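What I Did With Three Months of Paper

I have been meaning to write this since February, when my aunt Afaf Daher handed me two suitcases of family letters and told me to "do something nice with them." Well! I cleared the dining room, made a big pot of tea, and sat there reading about a cousin's toothache in 1961 until it got dark out.

Sorting came first, and I did it badly. I started by date, gave up (half of them have none), and went by handwriting instead, which was slower but a lot more fun. Each writer got a pile, and each pile got a bag until I could find proper folders.

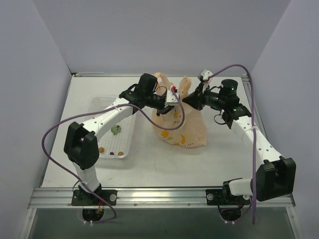

Reading the hard ones

My grandfather's hand is tiny and leans so far over it's nearly lying down. Shadi Karam, my neighbor, reads the old script much better than I do, and we've spent many happy evenings on one page, arguing over a single word. Last week's turned out to be "eggplant."

I'm still missing everything from the years in Bellamy, so if you're family and you have a shoebox somewhere, please call me.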